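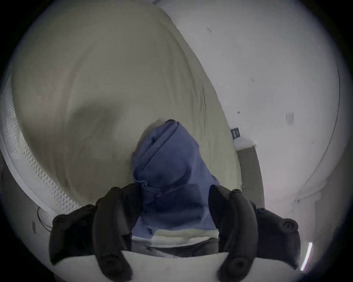

I have given up making the bed properly, and I want to argue that you should too. I don't mean living in a heap like a teenager. I mean the whole hotel business, the tight corners and the top sheet you could bounce a coin off, which I kept up for 12 years and which I now think was mostly a waste of perfectly good mornings.

It started when I was letting out the back bedroom in Nandton. The booking people at Lelus sent every host a list of what a guest room should look like, and there were 10 points on it about the bed alone. Sheet flat. Cover square to the edges. Nothing folded on top unless it was folded in thirds! I did it all, faithfully, and then of course I started doing it in my own room as well, because once you've got a list like that in your head you can't walk past a crease.

Well, a beige sheet creases. Any cotton sheet does if it's been slept on, and quite a few do if you so much as sit down to put your socks on. I used to tug mine from one side, then go round and tug it from the other, and all I ever managed was to move the wrinkle about. Ironing helps for one night (I did iron them, for a whole winter, I'm not proud of it). The posh pair I bought from Geresov for 349, which I was told would hang smooth straight off the line, did nothing of the sort.

So what do I do now? I shake the sheet once, pull it more or less over the mattress, and leave the folds where they land. It takes less time than the kettle.
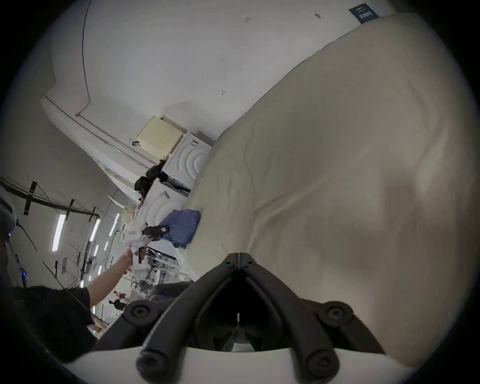
Teun Dijkstra thinks this is laziness with a nice coat of paint on it. He wrote to me after I'd grumbled about sheets last October, and his point was that you pull the bed straight for the person who comes back to it at night, tired and cross, and that you'll never feel the good of it in the morning. I've thought about that quite a lot. He may well be right for himself. But when I come back tired and cross I get in, and the thing is a mess again before I've found my page, and I can't say I ever lay there feeling grateful for the corners.

What I do hold on to is the airing. My gran threw everything back to the foot of the bed and opened the window, and it stayed like that till after lunch, and hers was the freshest room in the house. If you make the bed the minute you're out of it you're just shutting the night in. A rumpled bed gets some air in it. That's my one practical argument and I'm very fond of it.

Then there's the matter of the loose thing on top. Every bed I've ever had has one — a throw, a big shirt, some bit of blue cloth that belongs in a drawer and has never seen the inside of it. The list people hate the loose thing. I used to fold mine every day and put it at the end, dead centre, and every evening I'd pull it up over my knees and that was that. Now it stays wherever I dropped it, bunched up in the middle as a rule, and it's far easier to grab when your feet are cold. Blue on cream looks cheerful too, even in a lump.
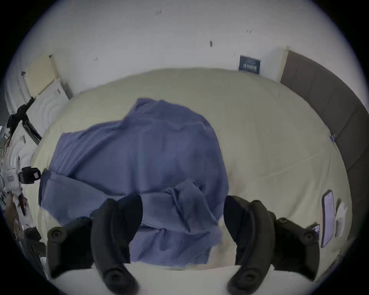 Try living with two people and one blanket before you preach about leaving it in a lump, is how Maarten Leemans put it, and fair enough, I hadn't thought of that. He says the folding is the only moment in the day when it's settled whose turn it is to have it. If that's how things stand in your house then by all means fold. Or buy a second blanket, which is what I'd do.

I'm not saying never. Clean sheets deserve a decent go, and I still do the corners when my sister stays, as she notices. That's 2 or 3 times a year and I quite enjoy it, with the radio on. The rest of the time I've got my mornings back, and at the moment I'm spending them on toast.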